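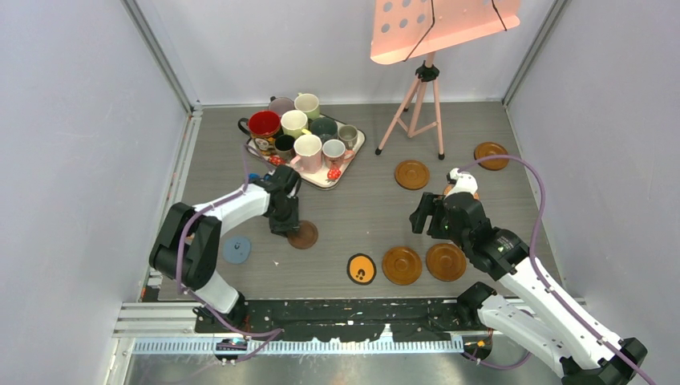 4. Limpieza y descalcificación del hervidor

4.1 Observaciones generales

El hervidor Loko 1815 está destinado a la preparación de agua caliente para infusiones en el ámbito doméstico y en oficinas de tamaño reducido. La presente sección describe las operaciones de mantenimiento que corresponden al usuario. Toda intervención no recogida en ella deberá encomendarse al servicio técnico de Andrade.

La formación de depósitos calcáreos en el fondo de la cuba es consecuencia natural del uso de agua de red. Dichos depósitos no son nocivos, pero prolongan el tiempo de calentamiento, enturbian el agua y pueden provocar la desconexión anticipada del aparato. Cuando el indicador de cal permanezca encendido en color ámbar, deberá procederse conforme al apartado 4.3.

PRECAUCIÓN: Antes de cualquier operación de limpieza, desconecte la base de la toma de corriente y deje enfriar la cuba por completo. No sumerja en agua la base, el cable ni el conector central.

4.2 Limpieza ordinaria

1. Retire la cuba de la base y vacíe el agua restante por la boca de vertido.

2. Presione las dos pestañas del filtro y extráigalo hacia arriba.

3. Enjuague el filtro bajo el grifo. Si presenta partículas adheridas, utilice un cepillo de cerdas blandas.

4. Limpie el exterior de la cuba con un paño ligeramente humedecido. No emplee estropajos metálicos, disolventes ni productos clorados.

5. Seque el conector inferior con un paño que no desprenda fibras.

6. Vuelva a colocar el filtro hasta percibir un chasquido y cierre la tapa.

Nota: El filtro no es apto para lavavajillas. Los filtros de repuesto se suministran con la referencia Brallow y pueden solicitarse en los puntos de venta autorizados.

4.3 Descalcificación

Se recomienda el descalcificador líquido Prellunlow. En su defecto, puede utilizarse ácido cítrico de uso alimentario disuelto en agua fría. El vinagre queda desaconsejado por el olor que transmite a la junta de la tapa.

1. Vierta en la cuba 200 ml de descalcificador y complete con agua fría hasta la marca media.

2. Coloque la cuba sobre la base y conecte el aparato.

3. Mantenga pulsada la tecla de encendido durante 3 segundos. El indicador parpadeará en azul y el aparato calentará la solución sin llevarla a ebullición.

4. Deje actuar la solución hasta que se emita la señal acústica. No abra la tapa durante este tiempo.

5. Desconecte el aparato, vacíe la cuba y enjuáguela con agua limpia.

6. Llene la cuba hasta la marca máxima, hierva el agua y deséchela. Repita esta operación una vez más.

7. Compruebe que el indicador ámbar se ha apagado. De no ser así, repita el procedimiento desde el paso 1.

ADVERTENCIA: No consuma el agua empleada en el enjuague. Mantenga el descalcificador fuera del alcance de los niños y no lo mezcle con otros productos de limpieza.

4.4 Servicio de las infusiones

Una vez concluida la descalcificación, el aparato puede utilizarse con normalidad. Para el servicio en mesa se observarán las indicaciones siguientes:

a) Disponga las tazas sobre una superficie estable antes de verter el agua.

b) No llene las tazas hasta el borde.

c) Vierta el agua lentamente, con la tapa del hervidor cerrada.

d) Utilice posavasos cuando la superficie de la mesa sea sensible al calor.

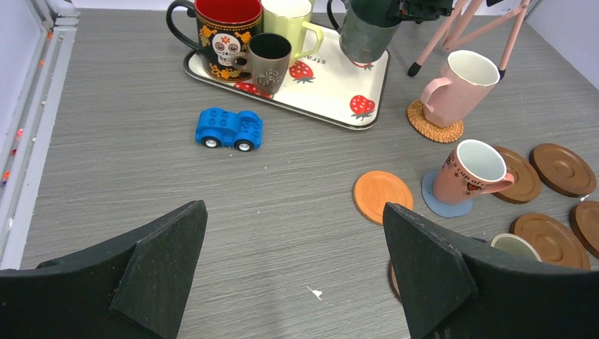
Figura 8. Bandeja con motivo de fresas, tazas y posavasos redondos.

4.5 Almacenamiento prolongado

Si el aparato no va a utilizarse durante un periodo prolongado, vacíe la cuba, séquela con un paño suave y déjela con la tapa abierta hasta que no quede humedad en el interior. Enrolle el cable en el alojamiento situado bajo la base, sin tensarlo. Guarde el conjunto en lugar seco, protegido de la luz solar directa y de las heladas.

Antes de la nueva puesta en servicio, hierva y deseche una cuba completa de agua. Si se aprecian grietas en la cuba, deformaciones en la tapa o daños en el cable, no conecte el aparato y diríjase al servicio técnico.

4.6 Incidencias tras la limpieza

El aparato no se enciende: compruebe que la cuba está correctamente asentada y que el conector está seco.

El agua presenta sabor ácido: repita el paso 6 del apartado 4.3.

El aparato se desconecta antes de hervir: verifique el cierre de la tapa y la ausencia de cal en el fondo.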